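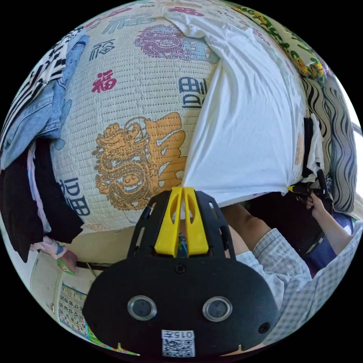 A hand-held gripper and a white T-shirt on a quilted mat. Photo: Muireann Coughlan

The worst fault I dealt with this year made no noise and broke no parts. One finger on a hand-held gripper had worked loose in its mount, and it closed 2 millimetres off centre. We kept recording with it for 26 days.

By the time Subbarao Alva noticed, on August 28, 2024, we had 104 sessions of folding and picking up clothes that we couldn't trust. The arm at Prorkwood had already been trained on some of them. It pinched shirts at the hem and dropped them, and we blamed the software for a week.

I think we treat hand-held tools too casually. A robot arm gets a lockout, a logbook and a yearly inspection. A gripper you carry in your hand gets thrown in a bag. Yet the arm copies whatever the gripper did, including its faults.

Jarlath Mulcahy says a check before each session would slow people down. It would, by a minute or so. Throwing out the recordings cost us $2,000 in wages, and the arm still has to be retrained in September. I would take the minute.

Remedios Padilla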